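Rendby side table, honey finish
Reviewed by Kamran Tabrizi, 17/12/2022

I bought the Rendby in June to replace an old Alon table that had gone wobbly. It cost $100 less than the Ghorbani I'd been looking at. Assembly was easy enough, though the Allen key supplied was rubbish and I used my own.
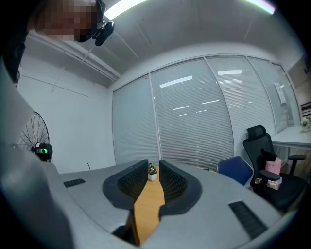 The finish has held its colour through winter and a fair bit of afternoon sun. Mugs will leave a ring if you forget a coaster, but a wipe with furniture oil fixes it. One leg needed a felt pad to sit level on our floorboards.

Delivery took longer than quoted. I'd buy it again at the same price.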